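1/ I have rewired most of a 1950s house over the past two years, one room at a time, under a homeowner permit. A few people asked how it went, so this is a thread about it. My town allows this. Yours might not, so call the building department first.

2/ The house had a 60 amp fuse panel and two-wire cable with no ground. Everything worked. The insurance company still wanted it gone and gave me until March to show a permit.

3/ I got three quotes. The lowest was more than I had. Doing it myself came to 3,000 dollars in materials, permit fees included, plus what I paid an electrician from Wendt Electric to swap the panel. I did not touch the panel or the service side.

4/ Permit paperwork was easier than I expected. One form, a floor plan drawn by hand on graph paper, and a list of circuits. The clerk sent mine back once — I had forgotten the smoke alarms.

5/ Mapping the old circuits took a whole weekend. Plug a radio into an outlet, turn it up, pull fuses until it goes quiet. Write it down. One fuse ran the refrigerator, the porch light and half of a bedroom upstairs.

6/ I made a sheet for every room before I bought anything. Outlets, switches, lights, box sizes, feet of cable. I was still short on cable for the kitchen and had far too many single-gang boxes. The store took back the ones with stickers on them.

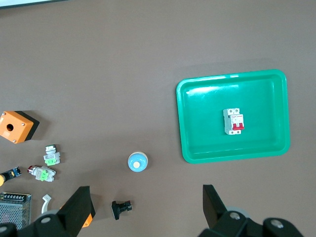
7/ Sorting small parts the night before saved me more time than any tool I bought. If you have to climb down a ladder for every wire connector, a two-hour job takes all Thursday evening. I know how long because I did the first bedroom that way.

8/ Fishing cable through finished walls is the hard part. Outside walls are the worst, with insulation and fire blocking in the way. I gave up on two runs and went down through the basement. Longer path, less plaster on the floor.

9/ Plaster and lath needs its own approach. Score the outline, drill the corners, cut slowly with an oscillating saw. A reciprocating saw shakes the lath and cracks the wall three feet away. I have the patch to prove it, behind the bookcase.

10/ Box fill is what I got wrong. I put two cables and a dimmer in a small old-work box and the inspector pulled it out and counted. He was right. I changed it to a deeper box and he signed off the next week.

11/ He also wanted more slack in the boxes and a staple closer to one of them in the basement. He was done in 50 minutes, most of it in the kitchen.

12/ Total so far is 39 new outlets on 9 circuits. Two rooms left, the upstairs bath and the small bedroom over the stairs. The bath will wait until we redo the tile.

13/ On working hours: do it in daylight. When the circuit you are working on also feeds the room lights, a headlamp gets old fast. And test every wire before you touch it, including the ones you tested before lunch.

14/ Someone asked if I would do it again. The basement and the bedrooms, yes. The kitchen I would hire out. Too many circuits, too many cabinets, and we cooked on a hot plate for most of a month.

15/ Next up is the circuit directory for the panel door. Right now it is masking tape and pencil, and two of the labels are still wrong. I'll post the final version when it's typed up.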